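Community Service Learning Report
Student: Nestor Macaraeg
Placement: Vendero Neighborhood Pantry and Clothing Room
Site supervisor: Manuela Melis
Submitted August 28, 2023

1. How the placement came about

When I signed up for this course I had hoped to be sent somewhere close to my apartment, and instead I got Vendero, which is two bus rides away on the far side of Flelamach. I grumbled about that for a week and then stopped grumbling, mostly thanks to Ms. Melis, who met me at the door on my first morning with a cup of coffee and a stack of intake forms. I started in May and stayed through the summer.

Vendero gives out groceries, and also clothing for families who ask for it. People come by appointment, although a walk-in is never sent off without at least a bag of dry goods (rice, beans, canned fruit and so on). My assignment was to look at how visits are recorded and to suggest how fewer families might miss their second appointment.
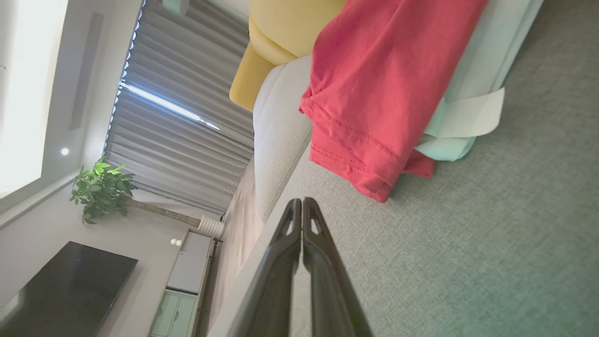
Figure 1. Red cloth item on a gray surface.

2. What I looked at

The pantry keeps a paper log, and I typed the whole year of it into a spreadsheet, which took far longer than I had told my instructor it would. There were 2,612 first appointments in the log. Of those, 1,857 were followed by a second visit. I had expected a bigger gap, to tell the truth, but Ms. Melis was not satisfied with it, and after hearing her talk about families she had never seen again I understood why.

I also wrote a short survey of 10 questions and handed out 100 copies at the front desk. I should have had it translated before I started and not halfway through, and I would warn any student who comes after me to do that first! The answers people wrote in the margins were more useful to me than the boxes they checked. Many of them mentioned the bus, and a good many said they had simply lost the little appointment card.

3. What I suggested

My main suggestion was a reminder call the day before each visit, made from the front desk during the slow hour after lunch. The second was to move some appointments later, so that parents who work days at the Fullier plant could come themselves and not have to send a grandmother.

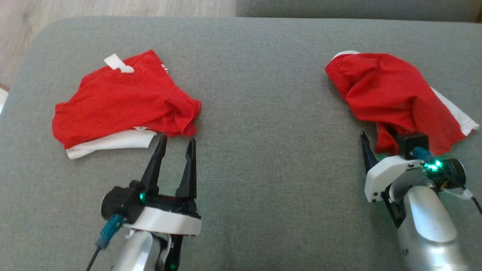 The later hours were harder to arrange than the calls, as the building closes early and the lease would have to be changed. Ms. Melis has promised to bring it up with the landlord. The reminder calls began in my last weeks, too late for me to say whether they help, and I would love for the next student to pick up the spreadsheet and find out.

4. What I would do differently

I would spend my first days sitting at the desk and listening before I wrote a single survey question. I would also ask for a better chair.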